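洗濯かごの前で立ち止まる話(発表者メモ)
持ち時間42分、質疑は別。水を持って上がること。

はじめに
どうも、こんにちは。今日は洗濯の話をします。洗剤の成分とか最新機種の比較とか、そういう立派な話は次のSunil Paulさんがしてくれるので、私はもっと手前、かごの中身を洗濯機に入れるまでの話です。地味ですよ!
(ここで手を挙げてもらう。「赤い服、ほかのと一緒に洗っちゃう人?」けっこう挙がるはず)

スライド2〜4 かごと洗濯機

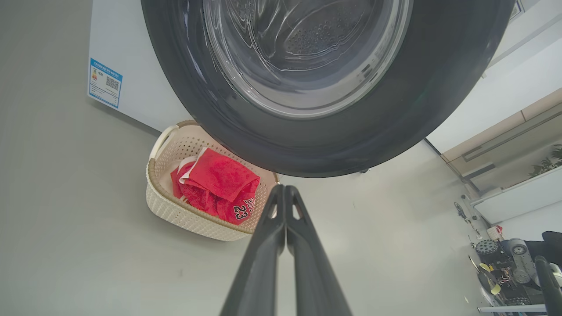
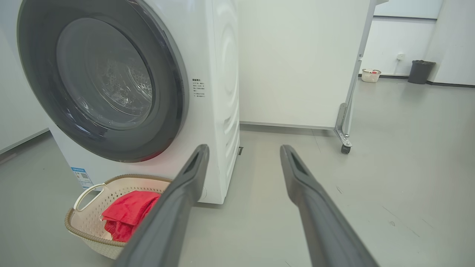
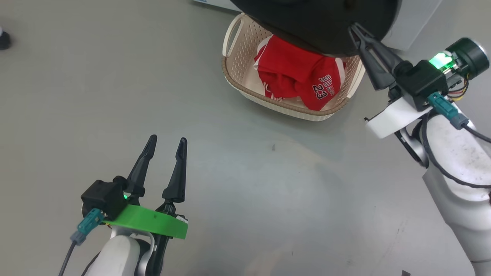 スライド5 赤いものをどうするか
まず赤。バスケのユニフォームって、生地は真っ赤なのに縁や文字に白が入ってるんですよね。さっきの「BULLS」と「23」も黒い字に白い縁取りでした。これが悩ましい。服そのものが色柄ものと白ものの同居みたいなもので、分けようがないわけです。
私のやり方は単純で、初めて洗う赤い服は、目立たないところを濡らして白い布で押さえてみる。布に色がついたら単独で洗う。つかなければ、赤どうしでまとめてしまいます。
タオルは少し迷うところで、ユニフォームと一緒だと毛羽がつくんですよ。赤い毛羽が赤い生地についても目立たないんですけど、白い縁取りにつくと、まあ目立つ。1枚目に赤いタオルが写ってましたね、ああいう組み合わせなら私はユニフォームだけネットに入れます。
(ネットを見せる。649円だったやつ。値段は聞かれたら言う)

スライド6 プリントの文字は裏返して
数字やチーム名は、こすれるとひびが入ります。裏返して、ネットに入れて、すすぎが終わったら早めに出す。アイロンを直接当てるのもやめましょう。私は一度やって、背番号がアイロン台に引っ越しました。あれは悲しかった……
お湯は、表示に60度OKと書いてある白いタオルのときだけ使います。ユニフォームには使いません。

スライド7 ドアのゴムパッキン
正面から入れるドラム式の方、ドアのまわりにゴムの輪がありますよね。1枚目がいちばん見やすいかな、濃いグレーの太いところ。ここの下側、指でめくってみたことあります?
うちのは出てきましたよ、ヘアピン、糸くず、それから靴下の片方。Pieter Leemansに話したら「うちは硬貨しか出ない」と自慢されました。なんの自慢なんだか。
最後の洗濯が終わったら乾いた布でぐるっと拭いて、ドアは少し開けておく。小さいお子さんや猫がいるおうちは、開けっぱなしにしないで、拭いたあと見ていられる間だけにしてください。ここは大事なのでゆっくり言う。

スライド8 かごの選び方
かごは穴のあいたプラスチックが好きです。湿ったタオルを入れても蒸れにくいし、汚れたら丸ごと洗えますから。映した写真のも側面に穴がたくさんあって、縁のところだけ茶系の編み目っぽい感じになってる。こういうの、部屋に出しておいても生活感が出すぎなくていいですよね。
持ち手はぜひお店で握ってみてください。空だと何でもないのに、濡れたものを入れると急に指に食い込むんです。あと大きすぎるかご。たくさん入るとつい溜めます。私は溜めました。UsvilleからVaselsteadに引っ越したときに小さいのに替えて、それからは2日に一度ちゃんと回してます。

スライド9 持ち帰り用のまとめ
・赤は最初に色落ちを試す
・文字やプリントは裏返し
・毛羽の出るタオルとユニフォームが一緒ならネット
・パッキンの下側を拭く
・かごは満杯にしない
(配布プリントは11部しかない。足りなければ隣どうしで見てもらう)

質疑用のメモ
柔軟剤について聞かれたら:スポーツ用の生地は汗の吸いが悪くなることがあるので私は入れません。
乾燥機は?:ユニフォームは陰干し。裏返したまま。
洗剤のおすすめを聞かれたらSunilさんに振る。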